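Mahnaz Azimi wants you to stop throwing away bean water

The first thing Mahnaz Azimi does when I sit down in her kitchen in Plarkport is hand me a mug of broth. No bowl, no spoon, no bread on the side. "Drink it first, and then we talk," she says.

So I drink it. It's the water from a pot of pinto beans with salt, a bay leaf and half an onion, and it is so good that I forget to switch on my recorder. When I finally do, she's already halfway into a story about her grandmother, who wouldn't let anyone in the family near the stove until they could sort a tray of lentils without missing a stone.

"I was terrible at it!" she says. "I was seven and I wanted to go outside. But I still sort every bag. My fingers do it and I listen to the radio."

Azimi has been teaching slow bean cooking in the hall behind the Kermani bakery since September, and the class has become a bit of a local craze. She takes 15 people at a time. The waiting list was closed before I even heard of it, and I only got my place at her table because Haf Edwards, who bakes at Kermani, put in a word for me (thank you, Haf!).

What do people get wrong? I expected a lecture on soaking. Azimi shrugs at soaking. She soaks overnight if she remembers and doesn't if she doesn't.

"People come in with so many rules," she says. "Salt, no salt. Lid, no lid. I tell them, put salt in. Put it in at the start, taste it, put in more. A bean with no salt inside is a sad bean, and you can't fix it at the table."

The thing she does care about, fiercely, is heat. She likes a short hard boil at the beginning and then the lowest flame the stove will give her, with the surface barely moving. She gets up twice while we're talking to look at her own pot, and the second time she calls me over to look too. A bubble comes up, thinks about it, and breaks. "There," she says, very pleased. "Like that until they're done."

And when are they done?

"When five of them are soft. One bean can lie to you."

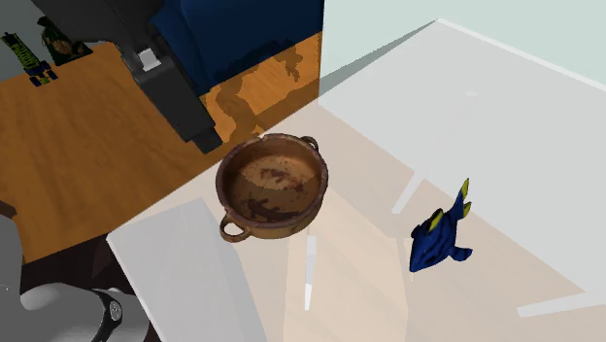 She's just as direct about age. Old beans, she says, are the reason so many people think they can't cook them. A bag that has been sitting at the back of a cupboard through two moves and a divorce may never soften, however long you stand over it. She buys hers from Kourosh Rahimi, who grows borlotti and a small white runner bean outside town and writes the harvest year on every sack in marker pen.

I called Rahimi later that week, and he was delighted to be asked. "Mahnaz phones me if a batch takes 15 minutes longer than the last one," he told me. "I love it. Who else calls a farmer about that?" Last season he sold 823 pounds of borlotti, nearly all of it within driving distance, and he's hoping to put in another row or two of the white ones in the spring.

Back in the kitchen, we get to the broth. Azimi can hardly stay in her chair for this part. She cooks rice in it. She thins soup with it, loosens mashed potatoes with it, freezes it in jars with plenty of room left at the top – "you will learn about the room at the top one time only" – and on cold mornings she heats some up with a squeeze of lemon and drinks it before work.

One of her students, Zohreh Nazari, has gone even further and makes bread with it. Azimi was doubtful. "I said, Zohreh, no. Then she brought me a loaf and I ate the end of it in the car." The crust comes out darker, she says, and the crumb stays soft into the next day.

I ask if she'd ever write any of this down. She laughs and pulls a school notebook from behind the flour. There are 60 pages filled, in two languages and at least four colors of ink, with a whole section on black-eyed peas that she reads to me out loud, stopping to argue with herself over the amount of dill.

The next round of classes starts after the holidays, on Thursday evenings, in the same hall. Bring an apron and a jar with a lid. The jar is for the broth, and she will check that you took it.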